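Rullar opens bookings for in-home laundry demonstration service

Rullar has announced that its garment handling service will be open to general bookings from August, following a trial period with a limited number of households. The service, sold under the name Triron, sends a two-person team to a customer's home with a pair of hand-held grippers. The team sorts and folds clothing and bedding in the room where it is normally kept, and the recorded sessions are used to prepare folding routines for the company's planned household robot.

Customers receive a finished load of laundry and a reduced rate on any later purchase. A single visit is priced at $125 and covers up to 20 items. A package of 13 visits is offered at $980. Both prices include travel within the service area, and bookings may be cancelled without charge until 5 p.m. on the day before the visit.

The company states that large, soft articles remain the most demanding part of the work. Printed cloth, fleece and plush blankets are handled on an ordinary bed, as a folding table is not supplied with the service – a point raised by several households during the trial.

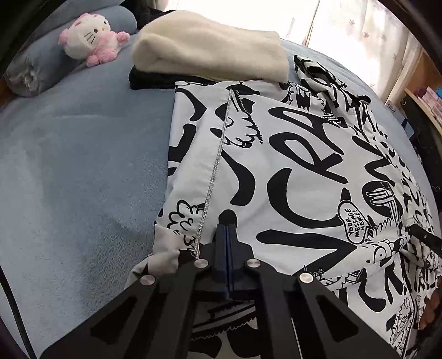 Ansari, asked for a view on the offer, said that the price of a single visit was difficult to justify for folding alone, and that the package would make better sense if unused visits could be passed on to a neighbour or family member. The terms as published do not allow this. Ansari also asked that the company put in writing how long recordings made in bedrooms would be kept.

Rullar has replied that recordings are held under its standard privacy terms, and that a customer may ask for a session to be deleted at any time. Rooms other than those named in the booking are not entered.

The grippers will also be available for separate hire through Sundevar, which will handle repairs and replacement fingertips. Hire rates have not yet been set. Households wishing to register are asked to list the types of articles to be folded and to note any that require special care.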